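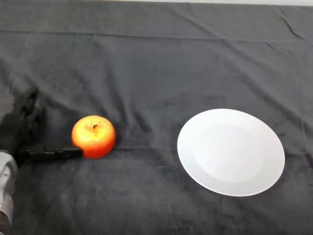
An apple and a white plate on a dark gray tablecloth.

Home | Listings | Renters | Notices | Contact

Drornlow Property Office
Posted in July by the Leasing Desk

1/ The Drornlow Property Office is now accepting applications for apartments at Arna Court. The building has 70 units on five floors. Studios, one-bedroom and two-bedroom homes are included in this round of leasing.

2/ Applications may be filed online or at the front desk of the Mahlangu Street office. Paper forms must be signed in ink by every adult who will live in the apartment. Unsigned forms will be returned by mail and will lose their place in line.

3/ Each household may list up to 3 apartment types in order of preference. Applicants who list only one type will be considered for that type alone. The order may be changed once, in writing, before an offer is made.

4/ Proof of income is required from all applicants. Acceptable papers include recent pay stubs, a benefits letter, or the most recent tax return. Applicants who are self-employed should provide the full return with all schedules attached.
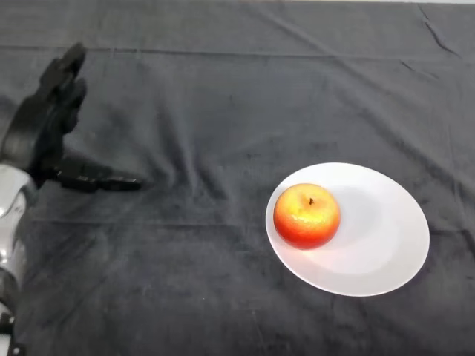 5/ The security deposit is equal to one month of rent. It is due when the lease is signed and is held in a separate account. Keys will not be released until the deposit has cleared. Personal checks can take several business days, and applicants with a close move-in date may prefer a cashier's check.

6/ The largest two-bedroom homes, on the top floor, rent for $3,188 per month. Water, trash pickup and hallway heating are included. Electricity and internet service are set up by the resident and billed by the provider.

7/ Parking is in the Bunida Garage, across the rear courtyard. One space may be rented with each lease. Second spaces are assigned from a waiting list, which is kept separately from the apartment list. Visitors may use the metered spaces on Mahlangu Street.

8/ Pets: a household may keep up to 2 cats or one dog. A pet form and current vaccination record must be on file before the animal moves in. Service animals are not pets under this policy and do not require a pet form.

9/ Several applicants have asked about the laundry rooms. There is one on the second floor and one on the fourth. Both are open from 6 a.m. to 10 p.m. The machines accept cards only.

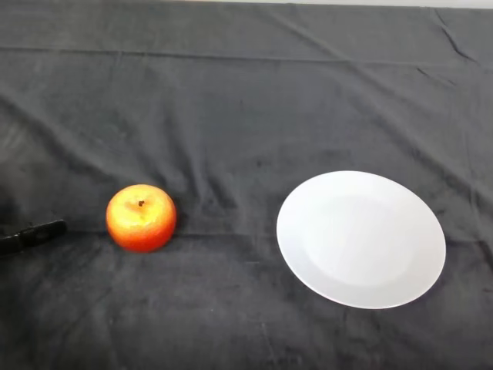 10/ Residents may paint interior walls with written approval. Colors must be chosen from the office chart, and the walls must be returned to the original white at move-out. Shelves and curtain rods may be hung without approval if the holes are filled before the final walk-through.

11/ Applicants who were placed on the earlier Arna Court list do not need to file again. They should confirm their mailing address and household size with the Leasing Desk. A household that has added an adult member must submit income papers for that person.

12/ Tours are given in small groups and begin in the main lobby. Please reserve a time through the Renters page and bring photo identification. Children are welcome on tours with an adult. The elevator serves all floors, including the garage level.

13/ Correction to post 9: the fourth-floor laundry room closes at 9 p.m. The second-floor hours are correct as posted.

Contact the Leasing Desk | © Drornlow Property Office. All rights reserved. | Back to top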